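Gemma Orlandini
Thread on habit tracking, and why I've stopped believing most of what I read about it. Long one, get a coffee.

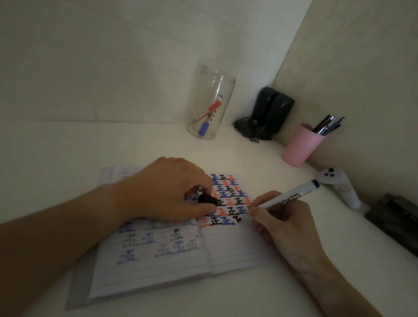

2/ My problem starts with the numbers. Every habit book has a magic one. Do the thing for this many days and it sticks. Ask where the number comes from and you get another habit book.

3/ I bought a course in July. It's called Flamia and it cost me 105 dollars, which I'm still sore about. The big promise was "300 marks and you're a new person." Marks of what? Doing what? By whom?

4/ I wrote and asked. Got a cheerful email back saying the method was "proven across thousands of lives." I asked for a link. Got a discount code.

5/ To be fair to it, tallying is old and it does work for some things. Votes, sheep, laps in the pool. You need a total, you make a mark, you add them up. I have no quarrel with that.

6/ What I doubt is the jump from "I kept a record" to "the record changed me." People who fill a whole page were probably going to do the thing anyway. The ones who quit on day four don't write testimonials.

7/ My friend Aranka Barta disagrees with me on all this and she's smarter than I am, so here is her side. She says the mark is a tiny reward and you'd be surprised what people will do for a tiny reward. She learned Hungarian verbs that way, from her grandmother's old Katona grammar.

8/ Fine. But she also had a grandmother correcting her every Sunday. I know which of those two I'd put my money on.

9/ I did try. Picked 12 habits off the Flamia list, because the list tells you to. By the second week I was drinking water at bedtime to get my mark and then getting up at 3 a.m. That's a worse habit than the one I started with.

10/ Dropped it to six. Better, but I caught myself picking easy ones. "Open the book" instead of "read the book." Guess what I got very good at.

11/ Somebody in the replies is going to say I did it wrong. Maybe! But if every failure is the user's fault and every success is the method's, I don't see how anyone could ever find out whether it works.

12/ I'd like to see one honest comparison. Half the people track, half don't, and someone checks on them a year later. If you know of one that wasn't paid for by a company selling planners, please send it. I'll read it and I'll say so here if I was wrong.

13/ Muting this for dinner. Back after eight.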